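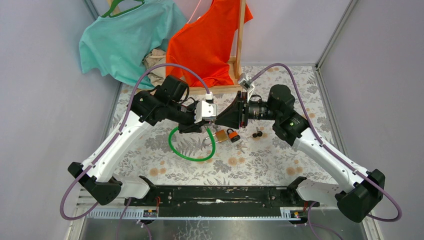

A reader wrote in after my last page to ask how on earth you follow one unit through a peacekeeping mission when every report calls it something different. Fair question! It took me most of a winter to get the hang of it, so I'll go through how I do it.

## Start with the place, then the unit

I was working on a small engineer detachment posted near Floveck, and I wasted weeks searching by unit name. Search by place first. Try every spelling you can think of - my village shows up as Idis in the patrol logs and as something far longer on the maps.

## Make a plain timeline

Open a spreadsheet with these columns:

- date of the event
- date the report was written
- place, spelled as in the source
- unit, spelled as in the source
- box and page number

Keep those first 2 columns apart. One of my situation reports was typed up 11 days after the patrol it covers, and I'd mixed them up all through January 2000 (I had to redo the lot).

## Look for the dull papers

Fuel returns, ration requests, vehicle repair slips. I found 19 fuel returns in a folder labeled "Lukera, misc." and they told me where the trucks were based better than any official summary did.

## Check against a second source

Letters home, a local newspaper, a unit newsletter, anything written by someone outside headquarters. If the two disagree, write both versions down and leave the row marked in yellow. I still have yellow rows from years ago, and a few of them will probably stay that way.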